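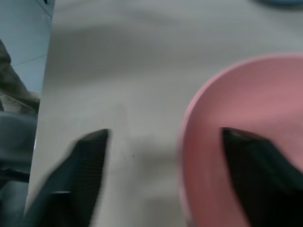 밝은 회색 탁자 윗면과 검은색 그리퍼 손가락

일소프 오픈(Ilthorpe Open)은 일소프에서 해마다 4월에 열리는 아마추어 스누커 대회이다. 지역 클럽들이 겨울 리그를 마친 뒤 한자리에 모여 치르던 친선전에서 출발했으며, 지금은 클럽에 속하지 않은 선수도 참가비만 내면 나올 수 있다. 규모로만 보면 작은 대회에 속하지만, 한 번 다녀간 선수들이 이듬해에 동료를 데리고 다시 찾아오는 일이 많아서 이 고장 스누커 애호가들에게는 봄이 왔음을 알리는 반가운 행사로 통한다.

개요

본선에는 16명이 오른다. 예선은 본선 전 주에 일소프 안의 여러 클럽에서 나누어 치르며, 어느 클럽에서 예선을 치르게 되는지는 추첨으로 정한다. 이 추첨은 오랫동안 저녁 식사를 겸한 모임에서 이루어졌고, 선수보다 가족과 구경꾼이 더 많이 모이는 떠들썩한 자리였다고 한다. 지금도 추첨 자체는 공개로 하지만 식사는 따로 마련하지 않는다.

우승자에게는 600파운드의 상금과 함께 나무 받침에 이름을 새긴 우승패가 주어진다. 본선에서 가장 높은 브레이크를 기록한 선수에게도 100파운드가 돌아가는데, 같은 점수를 낸 선수가 둘 이상이면 똑같이 나누어 갖는다. 이 규정 때문에 첫날 일찍 탈락한 선수가 결승이 끝날 때까지 경기장에 남아 마음을 졸이는 모습도 심심찮게 볼 수 있으며, 오래된 관객들은 이것 역시 대회의 재미로 꼽는다.

역사

대회의 뿌리는 햄 클럽과 우나우 클럽 사이의 정기전이다. 두 클럽은 같은 길가에 자리한 이웃이면서 리그에서는 늘 순위를 다투는 사이였고, 시즌이 끝나면 승패와 상관없이 한 번 더 겨루는 것이 관례였다. 처음에는 클럽마다 다섯 명씩 나와 한 프레임씩 치는 단출한 방식이었으나, 다른 클럽에서도 끼워 달라는 요청이 이어지자 개인전 토너먼트로 바뀌었다. 이때부터 ‘오픈’이라는 이름이 붙었다.

초기의 경기 기록은 햄 클럽의 장부에 손으로 적혀 있다. 장부에는 점수 말고도 그날의 날씨, 새로 간 테이블 천에 대한 불평, 차를 몇 주전자나 끓였는지 따위가 빼곡하게 적혀 있어 읽는 맛이 있지만, 아쉽게도 몇 해분은 빠져 있다. 그래서 초창기 우승자 명단에는 지금도 빈칸이 남아 있다.

이후 우나우 클럽이 건물을 옮기면서 본선 장소도 함께 바뀌었다. 새 경기장은 천장이 높고 관람석을 34석까지 놓을 수 있어 결승을 편히 앉아서 볼 수 있게 되었는데, 옛 경기장의 비좁고 정겨운 분위기를 그리워하는 이들도 적지 않다.

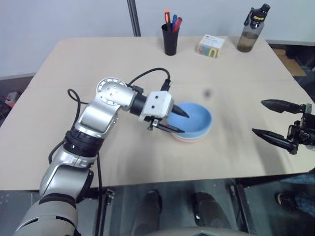 경기 방식

본선은 단판 토너먼트로 진행된다. 1회전과 준준결승은 5프레임 3선승, 준결승은 7프레임 4선승, 결승은 9프레임 5선승으로 치른다. 핸디캡은 적용하지 않는다. 예전에는 리그 등급에 따라 점수를 미리 얹어 주었으나, 외부 참가자의 등급을 매기기가 까다로워 폐지되었다.

심판은 준결승부터 따로 두고, 그 전까지는 경기가 없는 선수가 돌아가며 맡는다. 파울 여부가 분명하지 않으면 공을 친 선수의 말을 먼저 듣는 것이 이 대회의 오랜 예절이며, 규정집에도 짧게나마 같은 내용이 들어 있다. 초크와 보조 큐는 경기장에 갖추어져 있지만 큐는 각자 가져와야 한다.

테텍 플레이트

1회전에서 진 여덟 명은 테텍 플레이트(Teteck Plate)라는 패자전에 나갈 수 있다. 모든 경기를 한 프레임으로 끝내기 때문에 진행이 빠르고, 긴장이 풀린 선수들이 과감한 롱 포트를 시도하는 일이 잦아 본 대회 못지않게 인기가 있다. 우승자에게는 상금 대신 이듬해 본선 진출권이 주어진다. 다만 진출권은 다른 사람에게 넘길 수 없고, 쓰지 않으면 그해로 사라진다.

같이 보기

햄 클럽
우나우 클럽
일소프 겨울 리그

이 문서는 2026년 8월 9일에 마지막으로 편집되었다.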